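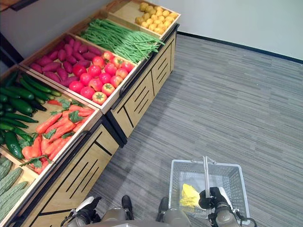
Haverford Produce Price Records

README, revision of 24th February

Contents

This package holds shelf prices for fresh vegetables, recorded at grocery stores in the Haverford area. Each row is one price for one item at one store on one visit. The records were keyed from paper sheets and checked against the store's printed price list where the store supplied one.

The package does not hold sales volumes, wholesale prices, or customer data. Fruit, herbs sold in pots, and pre-cut salad mixes are out of scope.

Files

prices.csv: the main table
stores.csv: one row per store, with store type and opening hours
items.csv: item codes, common names, and default selling unit
changes.txt: corrections made after first release
check_prices.py: validation script, no dependencies outside the standard library

All CSV files are UTF-8, comma separated, with a header row. Line endings are LF. Text fields that contain a comma are quoted.

Fields in prices.csv

visit_id: integer. Unique to a store visit, not to a row.
store_code: four letters, matches stores.csv.
item_code: matches items.csv.
price: decimal, US dollars, before tax.
unit: one of lb, each, bunch, bag.
bag_weight: decimal, in ounces. Filled only where unit is bag.
promo: 0 or 1. Set to 1 if the tag showed a temporary price.
regular_price: decimal. Filled only where promo is 1 and the regular price was also printed on the tag.
organic: 0 or 1, taken from the tag. Blank if the tag was missing.
origin: free text, as printed. Not normalized.
note: free text, often blank.

Coverage

The item list has 70 codes. The store list has 20 stores, of which 5 are small independents with no printed price list. Large stores were visited more often than small ones, so a plain average over all rows leans toward the large stores. Use the weight column in stores.csv for area-wide figures.

No visits were made in July. The gap is real and has not been filled by interpolation. Series that cross it should be treated as two segments.

Collection rules

1. Record the price on the tag closest to the bin. If two tags disagree, record the lower and write "two tags" in the note field.
2. If an item is sold both loose and bagged, enter two rows.
3. Multi-buy offers (two for a set price) are entered as the price of a single unit at the offer rate, with promo set to 1.
4. Club or card prices are not recorded. Where only a card price was shown, the row is omitted.
5. An item that is out of stock but still tagged is recorded as normal with "empty" in the note field.

Rule 3 was applied inconsistently at Barkuso stores before the first correction pass. The affected rows have been fixed where the paper sheet was legible. The rest carry the note "multi?" and should be dropped for any work on promotions.

Unit conversion

Prices are stored in the unit shown on the tag. No conversion to a common unit has been made. Bagged items can be converted with bag_weight. Items sold by the bunch cannot be converted, as bunch weights were not taken and vary between stores. Cabbage is sold by the pound at Dretico and singly at most other stores; comparing the two requires an outside estimate of head weight, and none is supplied here.

Validation

Run:

python check_prices.py prices.csv

The script checks that every store and item code exists, that price is positive, that unit is in the permitted list, and that regular_price is higher than price where both are present. It also flags any price more than 300 percent of the median for that item and unit. Flagged rows are printed, not removed. Several are correct, mainly out-of-season asparagus.

The exit code is 0 if no errors were found and 1 otherwise. Outlier flags do not affect the exit code.

Known issues

Origin is unreliable. Many tags list more than one country, and some were not updated when stock changed.

Sweet potatoes and yams share a code. Stores use the two names for the same item and the sheets do not separate them.

Store TRKN (Trikurton) changed its tag format partway through collection. The organic flag is blank for all rows from that store under the old format.

Spring onions, green onions, and scallions are merged under one code. Bunch size differs.

License and reuse

The data may be copied, modified, and redistributed with attribution to the Haverford Produce Price Records. The script is under the same terms. Cite the revision date with any published figure, as corrections are applied in place and earlier revisions are not kept.

Corrections should be sent as a plain text list giving visit_id, item_code, the field, and the proposed value. Entries without a visit_id cannot be matched and will be returned.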